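Section 6. Comparing Two Grippers on a Jotley Bench

This section covers running two grippers side by side on a two-arm Jotley bench, so that you can pick one before you buy enough of them to regret it. The steps are written for the Cisura and Furnier grippers but will work for any pair that fits the Insaurralde wrist plate.

Before you start

Both arms must be bolted down, homed and running the same controller version. If they are not, go back to Section 4. A comparison between two versions will tell you a great deal about the versions.

Caution: Cut power to both arms before changing a gripper. The stop button holds the arms still. It does not make them safe to put your hands in.

6.1 Fitting the grippers

1. Fit one gripper to each arm. Tighten the four wrist screws a little at a time, working corner to corner.
2. Route the cable along the arm and leave slack at every joint. The right amount of slack looks like too much.
3. Restore power and wait for the status lights to settle.
4. Open and close each gripper fully from the controller. Write down any odd noises now, while you can still blame the fitting.

6.2 Setting the limits

5. Set the speed of both arms to 80 percent. Full speed is available and is very impressive to visitors.
6. Set the same grip force on both sides. The two makers use different scales, so use the conversion table in the back of this manual. Matching the numbers on the screen will not do it.
7. Save the settings under a name you will recognize in March. "Test" is taken. So is "test new."

6.3 Running the tool case trial

The tool case makes a good first trial. The slots are shaped to the tools, so a gripper that is slightly off has nowhere to hide.

8. Set the open case where both arms can reach it.
9. Run the pick and place routine with one arm. Park the other well clear.

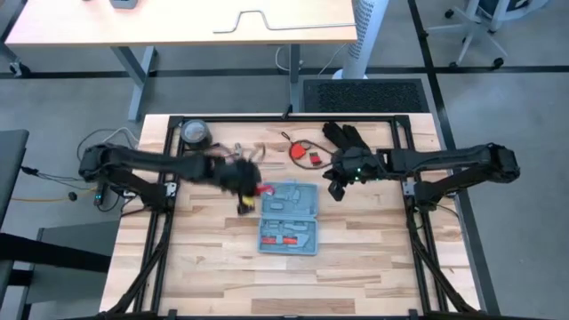

10. Swap sides and repeat. An arm that wins only on its own half of the table has won nothing.
11. Log every drop, including the ones that landed in the right slot by luck. The log accepts 278 entries per session, and a poor set of fingertips can fill it before lunch.

Note: Error 6 means the fingers closed on nothing. It also appears when they have closed on something thin. Look before you clear it.

Caution: Do not reach in to straighten a tool between cycles. The routine has no pause there, whatever it looks like.

12. When both runs are finished, export the log, then swap the grippers between the arms and go back to step 4. Yes, all of it. Most of the differences people report at this stage belong to the arm.

If the results still favor the same gripper after the swap, go on to Section 7, Fingertip Wear.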